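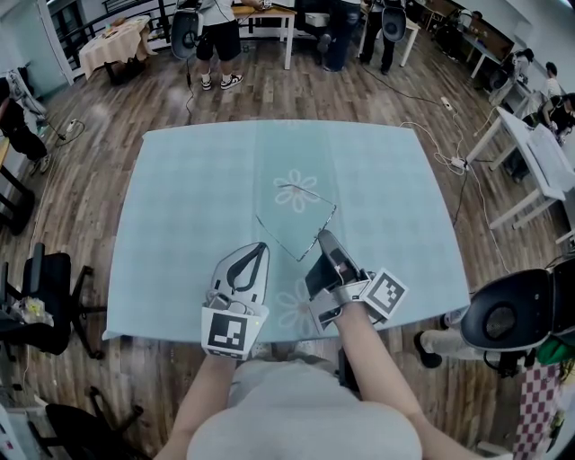
Druvunness 자수 도안 모음 README

안녕하세요! 제가 틈틈이 모아 온 꽃무늬 자수 도안과 식탁보 무늬를 정리한 폴더예요. 처음엔 외장하드에 뒤죽박죽 쌓아 뒀는데, Abrehet Dinsa 님이 "이거 그냥 올리면 안 돼요?" 하고 물어보셔서 덜컥 시작했습니다. 그때는 파일 이름 바꾸는 데만 한 달이 갈 줄 몰랐죠 ㅎㅎ

뭐가 들어 있나요

도안은 모두 535장이에요. 꽃이 제일 많고, 그다음이 잎이랑 덩굴, 테두리 무늬 순서입니다. 체크무늬 바탕에 큼직한 꽃을 윤곽선으로만 얹은 도안을 제가 워낙 좋아해서 그쪽으로 좀 치우쳐 있어요. 다섯 장 꽃잎짜리는 flower5 폴더에 따로 모았습니다. 새나 과일은 거의 없으니 그걸 찾으시는 분은 실망하실 수도 있어요.

폴더 구성

flower5: 꽃잎 다섯 장짜리 꽃
flower_etc: 나머지 꽃 전부 (분류하다 지쳤어요)
border: 가장자리용 반복 무늬
corner: 모서리용, 90도로 돌려 쓰면 이어집니다
index.csv: 파일명, 그린 사람, 추천 실 색, 난이도

난이도는 순전히 제 손 기준이에요. 3이라고 적힌 걸 Tsehay Tsegaye 님은 앉은자리에서 끝내셨고, 저는 같은 걸로 주말을 다 썼습니다.

쓰는 법

SVG 파일이라 크기는 마음대로 바꾸셔도 돼요. 인쇄는 A4에 여백 15mm로 맞춰 뒀고요. 천에 옮길 때 저는 수성펜을 쓰는데, 연한 하늘색 천에 파란 펜은 정말 안 보이니까 분홍색을 권해요! 꽃 한가운데는 프렌치 노트로 채우면 예쁘고, 귀찮으면 새틴 스티치도 괜찮습니다. 면 식탁보라면 수놓기 전에 꼭 한 번 빨아 주세요. 저는 그냥 했다가 꽃이 통째로 쭈글쭈글해진 적이 있어요.

알려진 문제

border 폴더의 도안 40장은 반복 이음매가 살짝 어긋나요. Friederike Kröger 님이 하나씩 고쳐 주고 계시고, 10월에 새로 올릴 예정입니다. 추천 실 색은 모니터로 보고 적은 거라 실물과 다를 수 있어요. index.csv를 엑셀에서 열었을 때 한글이 깨지면 UTF-8로 다시 불러와 보세요.

사용 조건

개인 작품, 선물, 동네 수업에는 자유롭게 쓰세요. 수놓은 완성품을 파셔도 됩니다. 다만 도안 파일 자체를 되파는 건 안 돼요. 출처는 Druvunness라고만 적어 주시면 충분합니다.

틀린 곳을 찾으셨거나 보태고 싶은 도안이 있으면 이슈에 남겨 주세요. 답장은 좀 느려요, 보통 밤에 수놓다가 확인하거든요.

마지막 수정: 9월 17일 목요일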